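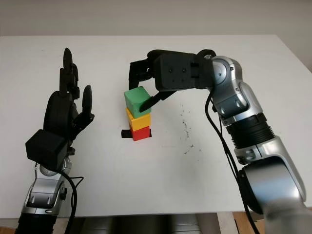

How to clean and repair second-hand wooden toys

March 2021
By Oratile Kruger

Print this page | E-mail this page

Wooden toys last a long time and are easy to find in charity shops, at school fairs and in other people's lofts. Most need a clean before they go to another child, and a few need a repair. The work is simple, but wood does not like being soaked, so the method is a bit different from the one you would use for plastic.

You will need

A bowl of warm water
Washing-up liquid
White vinegar
Two or three soft cloths and an old toothbrush
An old towel
Fine and medium sandpaper
Wood glue and a clamp or strong rubber bands
Child-safe paint or a food-safe oil, if you plan to refinish

Sort the toys first

Tip everything out and make three piles: sound, repairable and not worth keeping. Put a toy in the last pile if the wood is rotten, if it smells strongly of mould right through, or if small parts keep coming away. Anything with a long split goes there too, unless the piece is thick enough to glue and clamp properly.

Look closely at old paint. Toys made before the rules on lead were tightened may carry lead paint, and you cannot tell by looking. If a painted toy seems very old and you know nothing of its history, do not sand it and do not give it to a small child. Put it on a high shelf as an ornament or get rid of it.

Check wheels, pegs and knobs by pulling them firmly. A part that turns is usually fine. A part that slides out is a choking risk until it has been glued.

Washing

Start by brushing off dust with a dry toothbrush, working along the grain. Then add a small squirt of washing-up liquid to the warm water. Dip a cloth, wring it out hard and wipe one toy at a time. The cloth should be damp enough to shift dirt and no more. Change the water when it goes grey, which with a big bag of bricks will be sooner than you expect.

Use the toothbrush for corners, wheel arches and the grooves around letters. Wipe again with a clean damp cloth to take off the soap, then dry straight away with the towel.

For toys that have been chewed, or that come from a house where someone has been ill, follow with a wipe of one part white vinegar to one part water. The smell goes as the toy dries. Test it on the underside of anything with bright paint, and stop if colour comes off on the cloth. 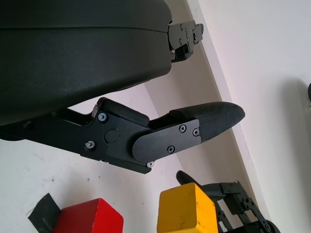

Black rounded housing, with a small metal bracket at its right end.

Do not put wooden toys in the dishwasher, and do not leave them in the sink while you answer the door. The end grain takes up water quickly and the piece will swell, then crack as it dries.

Drying

Stand the toys on a towel with gaps between them, somewhere airy and out of direct sun. A wire cake rack is even better, as it lets air reach the underneath. Turn them after an hour or two. Leave them overnight before putting them in a box with a lid. In damp weather I give them a second night.

A radiator is too fierce. I lost the roof of a good farmhouse that way, one bad July when the heating had been put on to dry the washing.

Marks and stains

Crayon: rub with a dry cloth, then with a little bicarbonate of soda on a damp one.

Felt-tip pen: sometimes lifts with vinegar. On bare wood it has usually gone too deep and will have to be sanded.

Sticky labels: warm the label with a hair dryer on a low setting, peel slowly, and remove what is left with a dab of cooking oil. Wash the oil off afterwards.

Scuffs: leave them alone unless the surface is rough.

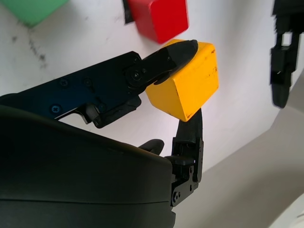 Run a fingertip over every edge before you decide whether to sand. If nothing catches, the toy is ready to use. If you feel a splinter or a raised chip of paint, fold a small piece of fine sandpaper and rub gently with the grain until it is smooth. Medium paper is for dents and broken corners, and should always be followed by fine. Wipe off the dust with a barely damp cloth.

Wear a mask for anything more than a quick rub, and work outside if you can.

Gluing loose parts

Scrape the old glue out of the joint with a cocktail stick. New glue holds poorly on top of old. Put a thin coat of wood glue on both surfaces, press them together and wipe away whatever squeezes out. Hold the joint with a clamp, or with rubber bands if the shape is awkward, and leave it for a full day.

For a peg that has become too thin for its hole, wrap it in a single layer of cotton thread before gluing. Trim the thread once the glue has set.

Repainting or oiling

You only need to do this if the old finish has been sanded away or you dislike the colour. Choose a paint whose tin says it is suitable for children's toys. Two thin coats look better than one thick one, and chip less. Let each coat dry for as long as the tin says, then leave the finished toy for several days before anyone plays with it.

Bare wood can be oiled instead. Put a little food-safe oil on a cloth, rub it in, wait ten minutes and wipe off all you can. Avoid nut oils if the toy is going to a nursery or to a child you do not know.
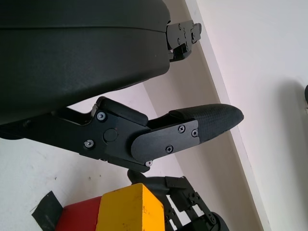
Oily cloths can heat up and catch fire when they are bundled together. Spread them flat outdoors until they are stiff, then put them in the bin.

Storing

Keep wooden toys in a cloth bag, an open crate or a box with air holes. Bedrooms and living rooms are better than garages and sheds. If a set has to go into the loft, make sure it is fully dry and put a list of the pieces in with it.

After that, a wipe with a damp cloth every few weeks is plenty.

Sign up for our monthly household newsletter. We will not pass on your e-mail address, and you can leave the list at any time.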